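Do We Need the Wooden Cups?

Pilotcombe has been selling its unfinished wooden cups since May, and the Pernstead kitchen shop now gives them a whole shelf. The pitch is that bare wood is kinder to drinks, lighter in the hand and good for years. I have my doubts about all three.

Bare wood soaks things up. The leaflet admits as much on the back, where it asks you to oil the cup before first use and again every 27 days, which strikes me as a strange number and a lot of oil for something that holds one small coffee. It also says no dishwasher, no soaking and no standing on a radiator. My chipped mug has survived all of those.

Then there is the matter of the table. People who buy the cups tend to like butcher-block tops as well, and pale wood on pale wood looks calm enough in a catalog. It also shows every smudge, and a coffee ring doesn't care how much you paid for the surface.
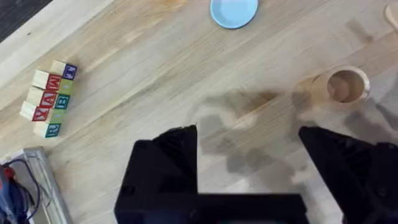 Dorothy Kershaw wrote in to say she has used hers for pencils and toothpicks from the start and has never oiled it once. I can believe that - as a pencil pot it may well be worth the money. The shop takes returns until Monday, unused cups only.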